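# Kurnley workroom, progress to 12 June 2021
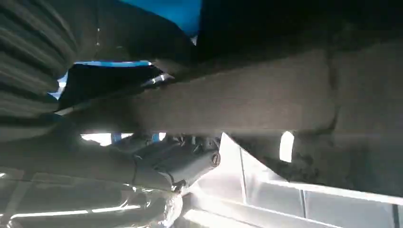

Well, we're moving along nicely! The sorting is past the halfway mark, and your $2,112 has gone on shelving from Stalex and a new workbench. I'm still undecided about the dark grey fabric-textured surface, mostly because of the creases and that grimy-looking patch where it bends down (I'd love to save it, but we'll see). 19 boxes are labeled, 12 are still to go, and I'd like three more weeks, please, to get the rest done. Receipts from Plevico are coming separately.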